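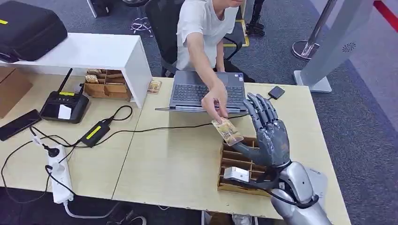 Figure 11.1 A packet is passed across a desk to a robotic hand. Handovers between people and machines are the subject of Section 11.2.

Chapter 11
Working Beside the Machine

In this chapter you will learn
how tasks are divided when part of a job is automated
what a handover is and why it takes planning
how job descriptions, training and pay can change
what employers must discuss with staff before equipment arrives

Most discussions of automation begin with the number of jobs lost or gained. This chapter begins with the working day. A job is made up of many tasks, and a machine usually takes over only some of them. The person who did the whole job is left with the remainder, along with new tasks that did not exist before, such as clearing faults, restocking and checking output.

Consider Koseck, a mail-order firm that sends printed cards and sample packets to retailers. Before it automated, each packer picked, checked and boxed an order alone. The firm employed 30 packers on two shifts and sent out around 2000 orders a day. Management chose to automate the boxing and leave picking and checking to staff. Under the new arrangement a packer selects an item, looks it over for damage and passes it to the machine at the next station.

The number of packers did not change in the first year. The work did. Packers who had set their own pace now worked to a cycle of 14 seconds, and several reported sore shoulders from repeating the same reach. Others said they preferred the new job, which involved less lifting and no tape guns. Supervisors spent less time on the floor and more time reading fault logs, a skill for which none of them had been trained. In December the firm lengthened the cycle during the last hour of each shift and began rotating staff between picking and checking.

Koseck's experience raises three questions that we will return to throughout the chapter. Who decides which tasks are automated? Who sets the pace once they are? When an item is dropped or damaged between a person and a machine, whose error is recorded?

11.1 Tasks, jobs and roles

A task is a single piece of work with a recognizable start and finish, such as checking a label. A job is the set of tasks one person is hired to do. A role is wider again, and includes what co-workers expect of that person whether or not it is written down. Experienced packers at Koseck had always helped new hires find stock. The task appeared in no job description, so no time was set aside for it when the cycle was calculated.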